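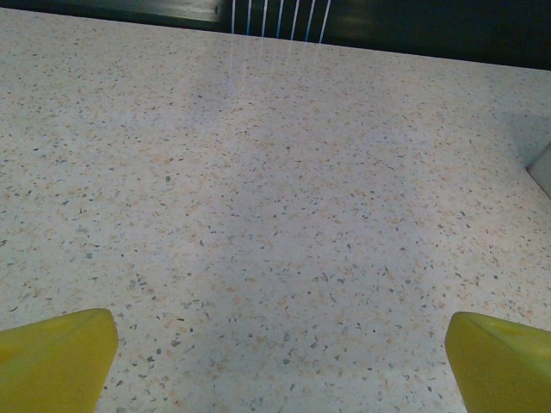

*Both fingers open, nothing between them, speckled top. Start every take like this.*

## Counter tips for people teaching a gripper to tidy

Collected over a long November in the Zoltidell kitchen, mostly by getting it wrong first. Add your own at the bottom, and please sign them.

**Wipe the counter before you record.** You wouldn't roll out pastry on yesterday's crumbs. Dry cloth last, or you'll leave smears, and the model is very happy to learn smears. Britta Lenz swears by an old cotton pillowcase and will not lend it.

**Learn where your counter shines.** A polished top throws back whatever stands behind it. Get down to wrist height, look toward the back edge, and decide whether you can live with the streaks. If you can, keep them for the whole batch. If you can't, move the thing behind the counter, and then don't move it back at lunch.

**Speckled surfaces eat small objects.** A beige button on a beige counter is a fine challenge for week three. In week one, use something with a color your grandmother would call loud.

**Open the fingers all the way before you press record.** Half-open starts were the biggest reason we threw takes out: 14 from the first 208, all mine.

**Cards and other flat things are the worst.** They lie there. You come down on them, they slide, you chase them across the board like the last pea on a plate. Go slowly, and let one edge sit over the rim of something if your task allows it. Jannik Stöcker's trick is to bring one finger down first and drag the card toward him.
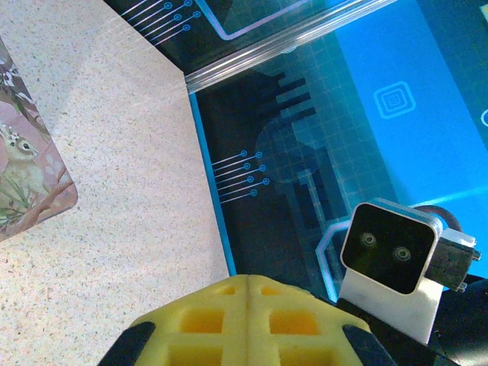

Whatever you do, pick one way of doing it and stick with it for the batch. I mixed three methods in one evening because I was bored, and the policy picked up my boredom perfectly — it would hover, reconsider, and try something else.

**Move the object between takes.** More than you think. People say they're placing things at random and then put them down in the same comfortable spot every time, a bit right of center. Toss a coin, roll a die, ask a child.

**Keep the fumbles you recover from.** If you miss, back off and get it on the second try, save it. If you miss and say a word, save it anyway; we don't record sound.

**Check your cables before you check anything else.** Put the arm through its full reach once, by hand, slowly, with your eyes on the cable.

**Stop at 72 takes.** That's my limit for a sitting. I once pushed on to 200 and the late ones look like someone stirring soup. Tea, walk, come back.

**Name the batch the same evening.** Surface, object, who was driving. We have a folder called "counter_new_final_B" and it's a mystery to us all.

*Still wanted: a decent tip for clear plastic. Mine is to avoid it.*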